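A Saturday at the Morner bat works

Print this page | E-mail this to a friend

I had wanted to see how a baseball bat is made since I first sat in the stands in this country, eleven seasons ago. Where I grew up we did not have the game. I learned it from the radio, and for a long time I knew the words for things I had never held in my hand. So when the bat works in Morner announced an open day for 2/25/23, I wrote to them the same evening and asked for a place on the first tour.

Morner is a small town with one long street. The works is behind the old rail yard, and from outside you would take it for a place where they store potatoes. You pay nothing to go in. A woman at the door gave each visitor safety glasses and foam plugs for the ears, and the plugs are needed.

The tour begins with the wood. The billets come in as round pieces, mostly maple and some birch, and they lie on racks with the date written on the end in blue crayon. Our guide showed us the ink dot that is put on the handle of a maple bat. The ink runs along the grain, and if it runs too far to one side, the bat is not sold for professional use. He passed around one good piece and one bad piece, and I must admit that I could not tell them apart until he drew a line with a pencil.

After that we went to the lathes. A billet goes in, the knife travels along it, and in less than a minute there is the shape that everybody knows. The final sanding is still done by hand. One man was working on an order for Tudow, the independent league club two hours to the south, and he let the children in the group feel the barrel before and after. Tudow takes 422 bats from them for this season, he said. I asked if so many are really broken. He answered that some are broken, some are given away, and some the players simply stop liking.
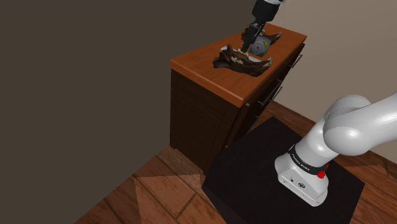 Kavus

The second half of the tour was for me the better one. They have a batting cage in the back of the building, with a machine that throws and a radar that reads the speed of the ball when it leaves the bat. Each visitor could take ten swings with three different models. I took mine with the model that has the big knob and the thin handle, and hit two balls properly. With the heaviest model I hit none. A girl of maybe twelve years, in a softball jersey, hit nine of ten with every bat they gave her, and the people in the line applauded.

In the corridor next to the cage there is a small exhibition. It has old models, a glove from the town team, and the scorebook of the last game played at Bañuelos Field before the grandstand was taken down. The attendance is written in pencil on the inside cover: 2072. The field is still used by the high school, with metal benches where the grandstand was. I walked over there after the tour. The gate was open and the infield was covered, and a man with a rake told me that their first home game is in March, if the ground is dry enough.

Some practical things for those who would like to go. The parking area fills before ten o'clock, so it is better to leave the car at the church and walk. Coffee and sausage rolls are sold in the loading bay, cash only. The shop has bats with small paint errors at a good price, and you can have a name burned into the barrel while you wait, but the wait was more than one hour when I was there. Take closed shoes. Two visitors in sandals, in February, had to stay behind the yellow line.

What I would change is the sound. The guide spoke with a small microphone, and next to the lathes we heard maybe half of what he said. A printed sheet with the main steps would help, particularly for people like me who follow English more easily on paper. I wrote this on the comment card.

They told us at the end that roughly 600 people had come the year before, and that they expected more this time. The next open day will be announced on the board at the town library and on the website of the works. I bought a birch bat with a drip in the varnish near the handle. It stands now beside my door, and my neighbor has already asked to borrow it for his son.

Print this page | E-mail this to a friend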